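Sandel Bench Arm: Equipment and Budget Notes

Planning data for adding single-arm desk stations at the Rimville site. One station is running now.

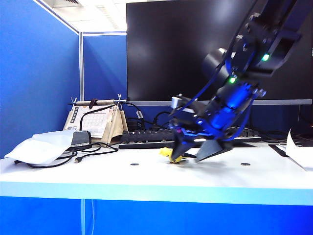

Costs are kept in stations.csv, one row per item, with columns for item, supplier, quantity, unit price and lead time. Prices are in dollars, before tax and shipping.

What we plan to buy
Arms with parallel gripper: 4, one per station
Spare finger sets: 64, ordered in one lot from Hutapea
Power and USB cables: allow $40 per station
Desk clearing and cable trays: $500 for the whole room

Desks, monitors and keyboards come from existing stock and are not in the total. Neither is staff time.

Known gaps
The Risico quote for service covers the arms only — grippers are billed separately. Lead times were last checked in February. Finger wear is a guess until we have more hours on the first station.

To change a price, edit the CSV and put the quote number in the notes column. Do not edit totals.csv by hand.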